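Sim bench log, Holub build
March 3, 2023

Came in to find last night's batch stopped at episode 28 of 1400. The run had not crashed. It had sat there until morning, reporting itself healthy every 35 seconds, with the episode clock frozen and the contact solver eating an entire core. I have worked with people like that.

Short version for anyone picking this up on Monday: the safety stop in the sim did not stop anything. It set the flag, wrote the flag to the log, and the arm controller carried on chasing its last target. If the same code path is in the Trivon build that goes on hardware, we have a proper problem, so nobody flashes anything until Lâm has been through it. I have put a note on the cabinet as well.

Setup was the usual tabletop scene, the one with the laptop and the toy train and the model hand, white table, Starry Night on the wall for the texture people. Both arms live. Clutter seed left on random, which I now regret.
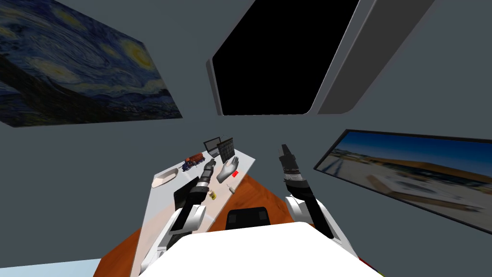 Restarted from the saved state at episode 27 and stepped through by hand. Things I tried, in the order I tried them:

Reran with the same seed. Stopped in the same place, to the step. Good news, in a way.

Reran with the right arm parked. Still stopped. So the arm-to-arm clearance check is off the hook, despite my having blamed it out loud to Jozefína before nine o'clock. Apologies to the clearance check. It was also Jozefína's check.

Dropped the solver step by half. Got further, then the commanded and measured wrist angles drifted apart and the stop flag went up. The flag stayed up. The target did not change. I watched the torque number climb to the clamp and stay there, on a joint that was officially stopped.

Turned contacts off completely. Runs like a dream, obviously, as does a car with no road.

So there are 2 faults, and they have been covering for each other.

First one is ours and boring. When the clutter spawner can't find a free spot for an object it is supposed to give up and skip it. Since the October merge it places the thing anyway, at the last spot it tried. Two bodies start out overlapping, the solver tries to push them apart, and the step never converges. The log says "placement ok". I have changed the log to say something else.

Second one is the stop. The monitor raises it on one thread and the controller reads it at the top of the step. If the step never finishes, the top of the next one never comes. Fine, I can live with that in principle, that's what a watchdog is for. Our watchdog, however, looks at whether the process is alive, and the process was very much alive. And in the half-step run, where the step does finish, the controller reads the flag, skips planning, and resends the old target. Whoever wrote "hold last command" meant hold position. I checked the history hoping for a name other than mine. No luck.

Went in close on the hand with the spawner in verbose mode, to get a feel for how much the contact code has to chew through when objects are packed in like this.

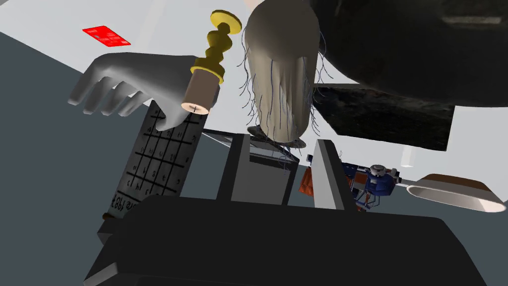 Close view in the clutter: gray hand with the tan and gold piece, number grid below, open container in the middle.

Lâm Thân's view is that the stop should be latched in the drive layer and the planner shouldn't get a vote. I agree, having spent a year arguing the opposite. He also wants the Clelora logger to record the commanded target beside the flag, so the next person can see the two disagreeing without stepping through by hand and missing lunch.

Done today:
- spawner skips on failure again, and says so
- stop now sets target to measured position, then zeroes velocity
- watchdog checks that the step counter moves
- batch limit set to 35 episodes until I trust it

Not done:
- drive layer latch (Lâm)
- same check on the Trivon branch (me, first thing Monday, before coffee if I'm feeling guilty)
- find out why Sunow viewer shows a green light during a stop - Jozefína thinks the light is tied to "connected", in which case it has never told us anything

Short batch started at four with the old bad seed. At quarter past it was on episode 2 and the fan had gone quiet. Leaving it going, remote kill tested from my phone, twice.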